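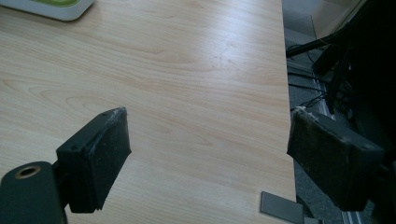

4. Surface Finish and Reported Glare

4.1 Background to this part of the study

Most guidance on lighting in shared work rooms deals with the fixtures and the windows. The table itself gets a line or two, usually advice to avoid a glossy top. In our early visits to the two sites, people brought up the tables without being asked. They said they moved a notebook to one side, tilted a page, or changed seats because of a bright patch on the surface in front of them. We had planned to record only light levels and seat choice. After these visits we added a short set of questions about the table surface and kept a record of which finish each person had been sitting at.

This section reports on those questions. Seat choice is covered in Section 5, and the light readings are given in full in the appendix.

4.2 Sites and tables

The two sites were Gikirance, a rented work space on the upper floors of a former department store, and Dương, a public reading room on the ground floor of a municipal building. Both are open to anyone who signs in. Both have windows along one long wall and ceiling lights that stay on during opening hours. Gikirance has roller shades that users can lower themselves. At Dương the shades are controlled from the front desk, and a user who wants them lowered has to ask.

We included 30 tables across the two sites and sorted the tops into three groups: pale wood grain, dark wood grain, and plain gray. The pale tops were the most common at both sites. Many of them came from one furniture line, Gulo, which both sites had bought at different times, so a few were much older than the rest. We did not ask the sites to clean, replace, or move any tables for the study. Tables with tops that had been painted or covered with film were left out, as were the two standing counters near the entrance at Gikirance.

The group names describe how a top looks to a person sitting at it. They say nothing about how the top was made. Within the pale group there was a good deal of variation in color and in how strong the grain was. A pale top can also look quite different from one part to the next under the same lights. Figure 3 shows a light, pale-beige tabletop with streaks of peach and tan in the grain. A broad band of bright light lies across the upper center, and the grain is washed out there. Small specks of dust and a few faint scuffs can be seen, mostly in the brighter area near the edge.

Figure 3. Pale wood-grain tabletop with a band of bright light across part of the surface. The floor beyond the table edge is dark gray carpet.

4.3 Response cards

Each table had a holder with paper cards and a pencil. A card asked for the time of day, the main task (reading on paper, writing by hand, using a screen, or something else), whether the person had noticed a bright patch on the table, and how much it bothered them on a five-point scale from "not at all" to "very much." The last item was an open line for comments. Cards carried a table code printed in one corner, so the finish could be matched later without asking the person to describe it.

We collected cards from the first week of December until the sites closed for the holidays, and again after they reopened. Cards went into a locked box by the door and were entered by hand into Trodus, the form software used for the rest of the project. A second person checked every entry against the card. Where the two disagreed, the card was read again and the entry corrected. Cards with no table code, or with the bother item left blank, were dropped before analysis.

The final set holds 1,564 cards. Of these, 1,000 came from Dương and the remainder from Gikirance. The larger number from Dương is mostly a matter of turnover, as visits there were short and a single chair might be used by several people in one day. At Gikirance many users stayed from morning until late afternoon and filled out a card only once, if at all.

We did not track who filled out which card. Some people certainly filled out more than one over the course of the study, and regular users are probably counted more often than people who came in once. The cards should be read as reports about sittings.

4.4 Results

People sitting at pale tops reported a bright patch more often than people at dark or gray tops. This held at both sites and for all four kinds of task. The difference was largest at tables in the row closest to the windows and grew smaller with each row back. In the rows farthest from the windows, pale and gray tops were close enough that we would not put weight on the gap.

Noticing a patch and being bothered by it were two separate matters. Many people at dark tops who noticed a patch marked it high on the scale, while people at pale tops who noticed one tended to mark it low or in the middle. A bright area on a dark top stands out sharply from what is around it, and this may be part of the reason. Several comments from dark tables mentioned seeing the outline of a ceiling light in the surface. Comments from pale tables were more often about the whole area being too bright, or about eyes feeling tired after a long stay.

Task made a clear difference. People reading on paper were the least bothered, and a number of them wrote that they had simply put the book over the bright spot. People writing by hand were bothered more, mainly when the patch fell on the side of their writing hand. Screen users noticed patches less often than either group but rated them as more of a problem when they did. Their comments suggest that the trouble was the contrast between the screen and the surface below it, which they saw at the same time.

Time of day followed the pattern we expected at Gikirance, where reports peaked in the late morning and fell after lunch. At Dương there was a second rise late in the afternoon. The windows there face a light-colored building across the street, and the readings in the appendix show that light reflected from its front wall reaches the first two rows of tables late in the day.

The shades mattered less than we had assumed. At Gikirance, where anyone could lower them, they were often left up all morning even when cards from the window row reported strong glare. A few comments said the writer did not want to darken the room for other people. At Dương we found no comments about asking the desk to lower the shades, and the desk staff recalled only a handful of such requests.

4.5 Dust, marks, and wear

The card had no item on how clean or worn the table was. The subject still came up on the open line often enough to report. Writers at pale tops said that dust and eraser crumbs showed up in the brightest part of the table. Writers at dark tops mentioned fingerprints and rings from cups. Gray tops drew almost no comments of this kind.

Wear seems to work in both directions. On the older Gulo tables the finish had lost some of its shine where people rest their forearms, and the reflections there were softer. The same tables had small scratches that caught the light when seen from a low angle. Users did not agree on which they preferred. One comment from an older table said it was the only one in the row that did not shine. Another, from the same table on a different day, asked for it to be replaced because it looked dirty even after wiping.

Cleaning products may play a role as well. Gikirance changed its surface spray partway through the study, and cards from the following days include several remarks about tables looking streaky. We had no record of the exact day of the change and have not tried to test it.

4.6 Limits of these findings

The tables were not assigned to people. Someone who dislikes glare can pick a seat away from the windows, and someone who likes a bright table can do the reverse. The ratings at each table therefore come from people who were, for the most part, willing to sit there. This would tend to make the differences between finishes look smaller than they are.

Finish was also mixed up with position. At Dương most of the dark tops stand along the inner wall, and only 3 of them are in the window row. We compared finishes within rows where we could, but some of those comparisons rest on very few tables.

The study ran in winter, when the sun is low and reaches farther into both rooms. Summer results could differ, particularly at Gikirance, where the roof overhang would block much of the direct sun in the middle of the day. The sites have agreed to keep the card holders in place so that the same questions can be asked again in warmer months.

Finally, the bother scale was our own. It was tried out at a few tables before the main study and the wording was changed once, from "annoyed" to "bothered," after several people said the first word was too strong. Ratings collected with the earlier wording are not included in the results above.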